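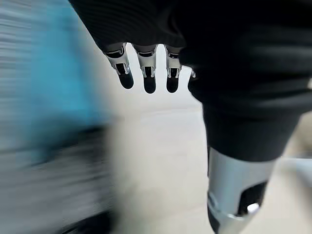

Plandska: wrist-view keyframe selection for a covered four-finger hand

Version of 30/06/2018. Maintainer: Toivo Nieminen.

Summary

Plandska is a set of wrist-camera recordings with per-frame blur labels, released together with the selection method we call Stolach. The method decides which frames of a moving hand are worth passing to a pose estimator. A frame in which the background is badly smeared can still hold fingers sharp enough to use, and a whole-image blur score throws such frames away. Stolach scores the hand region and the background separately.

Contents

400 recordings, split by recording and never by frame. 31 are held out for testing. Each recording folder holds the image sequence, the joint log and one label file.

Label file

One line per frame, tab separated:
frame index
hand_sharp (0 to 3)
background_sharp (0 to 3)
fingers_visible (0 to 4)
cover_overlap (0 or 1)

cover_overlap is set when the black fabric over the hand hides any part of a finger below the knuckle. A fingertip that only peeks out from under the fabric counts toward fingers_visible if an annotator could mark its end point. Where annotators disagreed, the lower value was kept.

Method

The hand mask is projected from the joint log, then grown by a fixed margin to allow for the fabric, which has no model of its own. Gradient energy is computed inside and outside the mask. The two scores are normalized per recording. Frames are ranked on the inside score alone; the outside score is stored and used only to estimate relative motion.

The black fingertips are a weak point. They carry little texture, so most of the usable gradient comes from the silver knuckle segments and their joint hardware. If the knuckles are covered, the ranking is close to arbitrary. Use cover_overlap to filter.

Result

On the held-out recordings, Stolach kept 87 percent of the frames that annotators had marked hand_sharp 2 or higher. The whole-image baseline was run at the same retention rate and did worse on every recording with a fast-moving background. On slow recordings the two are hard to tell apart.

Known problems

Joint logs from the Saarela site lag the images by 3 frames. The loader corrects this by default — pass raw_time=1 to turn the correction off.
Pale floors near saturation lower the outside score. Do not read a low value there as motion blur.
The arm segment next to the hand is outside the mask. Earlier builds, up to the April one, included it.

Running

Build the Hasavus loader first, then:
python rank_frames.py --root DATA --split test --out ranks.tsv

Output is sorted by recording, then by rank. Ties keep frame order.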